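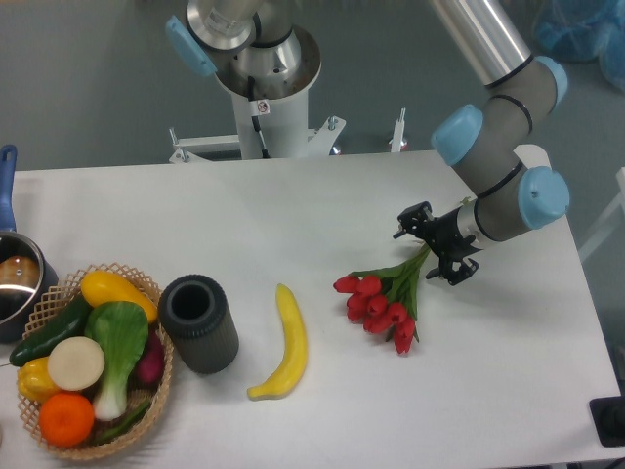 A fake investment club that took money off nearly 3,000 people has finally ended up in court, and I was there on Monday to hear the first of it. Condard promised its members 2 per cent a week from trading in farm produce, all of it bought and sold through a firm called Brurnik. Prosecutors say Brurnik never traded so much as a carrot, and that the only fruit and veg anyone could have got out of it was the artificial sort, like the bits on the white table up there next to the red tulips. The money went on flats and a very nice boat instead!

Zofia Gajewski, who ran the Staniforth branch, denies 45 counts of fraud. She sat quietly through the morning while the charges were read out (it took ages, and the clerk had to stop for water twice). Her barrister says she believed in the scheme as much as anyone and put her own savings in.

I spoke to a couple outside who'd lost their whole pension pot. They'd signed up after a free dinner in Grelasano and still had the brochure with them, all 196 pages of it. The trial carries on tomorrow at ten.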